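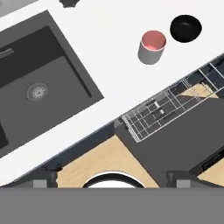
Saretti softbox, 18 inch: keep or return?

corkau_lens
Bought the 18 inch Saretti for small product shots. It folds flat, but the light is hotter in the middle than I expected. Is a second diffuser worth it?

plematlow
Return it. At that size you want two layers of fabric, and theirs ships with one. I had mine for six weeks and sold it.

f8_and_wait
Disagree. Back the flash up 3 inches on the bracket and the hot spot mostly goes away. Mine has done 600 frames of jewelry and I have no complaints.

plematlow
Jewelry is tiny. Try it on a boxed item — the falloff shows at the corners.

corkau_lens
These are mostly mugs. I'll try moving the flash first. Does the Jin bracket fit?

f8_and_wait
Yes, with the short screw.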